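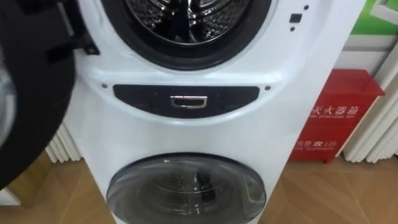

Figure 2. Twin-drum washing machine with two washing units in one white cabinet.

April 18, 2022
By the Graden Household Water Study Group

3.2 Sorting habits and the weekly wash

One of the most enjoyable parts of this study was finding out how differently people think about a load of laundry. We asked the 145 households in the Obi and Skadden neighborhoods to keep a wash diary through April, and the diaries came back full of detail we had never thought to request: notes on grass stains, on wool socks kept apart from everything else, on the one towel that always goes in last. Machines with two drums, such as the type in Figure 2, came up often in the comments, usually as something people wished for when they had a few delicate items and a full basket of everyday clothes on the same evening.

Sorting turned out to be a far richer subject than our first survey form allowed. The form offered three choices (color, fabric, temperature), yet 46 households wrote in a system of their own. Several sorted by person, others by room of the house, and a good many by how soon the clothes were needed again. We found this last group fascinating! Their loads were small and frequent, and their diaries tracked the school and work calendar almost line by line.

Small loads matter for water use, of course. In the Wasero pilot, which used the same diary with 30 households, the families who sorted by need ran up to 7 loads a week, many of them partly full. We had expected them to see this as wasteful. Most described it as a comfort, a way of keeping the hamper from taking over the bathroom, and they were very open to washing two people's things together once the subject came up.

Drying space was the other strong thread. Households with a line or a rack near a window planned their washing around it, and their diaries mention the weather on nearly every page. We return to these entries in Section 3.3, where they are read alongside the meter records.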